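Second-hand PC Refurb: Project Report
Module: Hardware and Repair, autumn block
Date of write-up: Mon 27 September

Why I picked this

I wanted a project where I'd end up with something that works (or at least something I understood better than when I started!), and my flat has been crying out for a second computer for ages. The module handout gave us the choice of a network job, a written survey of parts, or taking an old office machine to pieces and putting it back together in better shape. I went for the last one straight away. I'm no good at surveys.

The machine came from Killska, the second-hand office place behind the station, where they had a whole shelf of old desktops going cheap. I had a budget of 100 pounds for the lot and the computer took up most of it. Replacement bits came from Nalunex, who were slow to post but packed everything beautifully.

Getting it open

The side panel comes off easily enough on these office cases, and I was impressed by how little there is to fight with. I'd been expecting a tangle of cables like the one in my brother's gaming PC, but it's all quite orderly. The dust was something else. I took it out to the back step with a soft paintbrush and did the fans first, then the corners of the case, then the grille at the back. Do this outside. I did the first bit on the kitchen table and regretted it.

I kept the screws in an egg box with a bit of masking tape on each cup saying where they'd come from. I had read about people using magnetic mats for this and I'm sure they're lovely, but the egg box was free and it has a lid, so I could put it away at night and carry on the next day.

The processor

This was the part I'd been dreading and it got the most space in my notebook. The order I worked in was: power off at the wall, hold the button in for a few seconds, cooler off, clean off the old paste, lever up, processor out. The old paste had gone hard like dried toothpaste, and it took 7 cotton pads and a lot of patience before the metal on top came up properly clean (I did wonder about using a fingernail, and then I thought better of it).

Things I'd tell anyone doing it for the first time:

Hold the processor by its edges only. The metal lid on top can be wiped clean afterwards if you do touch it, but leave the underneath completely alone.

Find the little corner mark before you go anywhere near the socket, and match it to the one on the board. I drew mine in the notebook with an arrow, which felt silly and then turned out to be very useful at eleven at night.

Don't push. The processor should sit down into place under its own weight, and only the lever needs any force. The lever needs more than you'd like, by the way! The creak it makes is horrible and apparently completely normal.

I practised taking it out and putting it back twice before I put any new paste on, just to get over the nerves. For the paste I went with a small blob in the middle and let the cooler spread it. There are endless arguments online about blobs and crosses and lines, and I read far too many of them.

What I left alone

The power supply. Our handout was very firm about not opening one up, and I was quite happy to be told. I brushed the dust off the outside, checked the plugs were seated and moved on. I also left the original drive in for now. It's slow, but it passed the checks and there was no money left in the pot.

How it went

First switch-on, nothing. I'd forgotten to plug the small power lead back into the board, so that was ten minutes of panic over one connector. Second go, it started up and found everything. I left it running a long video all afternoon and the fan stayed quieter than it had been before I cleaned it, which pleased me more than anything else in the whole project.

I'd planned to measure temperatures before and after, but I only took the after readings, so there isn't a proper comparison in this report. That's my biggest regret and I've lost marks for it in my own head already. If I did it again I'd run the tests before even picking up a screwdriver, and I'd buy the paste in the bigger tube, as I had hardly any to spare by the end.

Next job is more memory, when I can afford it, and possibly a different drive.

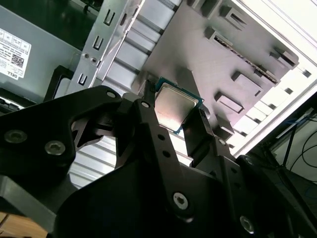 Fig. 1. The processor, metal side up, inside the open case.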